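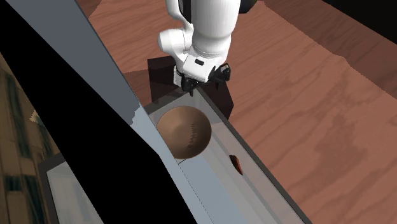

Gedus bench model: the arm above the tray, with the bowl at the upper end.

Print this page | E-mail this page

PLISTIDURA SHARED WORKSHOP
Gedus Build Group
Minutes of the Regular Meeting

Location: Main room, Pralitz Street
Chair: Elif Naz Işık
Recorder: Eylül Gökçe
Present: 12 members. Quorum was met.

1. Call to order
The Chair called the meeting to order. The agenda was accepted with one change: the item on storage shelves was moved to follow the item on the budget.

2. Minutes of the June meeting
The minutes were approved with one correction. Under item 4, "gripper cable" should read "gripper bracket." The Recorder will correct the posted copy.

3. Report on the bench model
The Chair reported on the simulated bench. The model now has the arm, the two-finger gripper, the wooden tabletop and the gray tray. The tabletop texture will be left as it is until the real top has been sanded and oiled.

Members discussed the dark square block on the table under the arm. It was asked whether the block should be kept in the shared file. The Chair recommended keeping it until the tray position is settled, and the members agreed.

A member pointed out that the window and wall backdrop to the left of the bench does not match the Pralitz Street room. The Chair replied that the backdrop has no effect on the motion tests. No action was taken.

4. Gripper approach
The Recorder presented the second view and asked for comments on finger clearance.
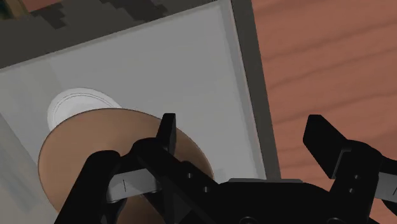 This page was last changed on July 7, 2023.

Discussion centered on the brown disc standing in front of the white cylinder. With the fingers spread wide, one fingertip is at the edge of the disc while the other is over the table, outside the tray wall. Several members were concerned that closing the gripper from this position would bring the outer finger against the wall. Two remedies were offered:

(a) Raise the approach height and come down with the fingers partly closed.
(b) Turn the wrist so that both fingers enter the tray on the same side of the wall.

It was moved and seconded that remedy (b) be tried first. The motion carried. Remedy (a) will be taken up again if the wrist cable on the real arm proves too short for the turn.

It was further agreed that the cylinder will not be used as a target until the disc can be lifted and set aside. The Recorder will mark this in the task list.

5. Status of the physical arm
The base plate is drilled and bolted to the bench frame. The shoulder and elbow housings are on the shelf by the drill press and should not be moved. The wrist section is waiting on a bearing from Kyei. The first bearing was returned because of the wrong inside diameter, and the replacement has been ordered.

Members were reminded that the power supply must be switched off at the wall before any housing is opened. The emergency stop button is to be mounted on the front rail, within reach of a person standing, and not on the side as first drawn.

6. Budget
Spending on the build to date stands at 3,323 dollars. The replacement bearing is covered by credit from Kyei. A request for 19 dollars for cable ties and heat-shrink tubing was approved without discussion.

7. Storage shelves
The lower shelf is reserved for Gedus parts. Personal projects left there are to be removed before the next meeting. The Chair will post a notice at the door.

8. Open actions
E. N. Işık: wrist turn in the bench model; notice for the lower shelf.
E. Gökçe: correction to the June minutes; task list; follow-up with Kyei on the bearing.
All members: return borrowed hex keys to the red drawer.

9. Other business
A request to open the bench to visitors on the next public evening was held over. The Chair asked that the stop button be installed and tested before the request is considered again.

10. Adjournment
There being no further business, the meeting was adjourned. The next meeting will be called by e-mail.

Respectfully submitted,
Eylül Gökçe, Recorder

Print this page | E-mail this page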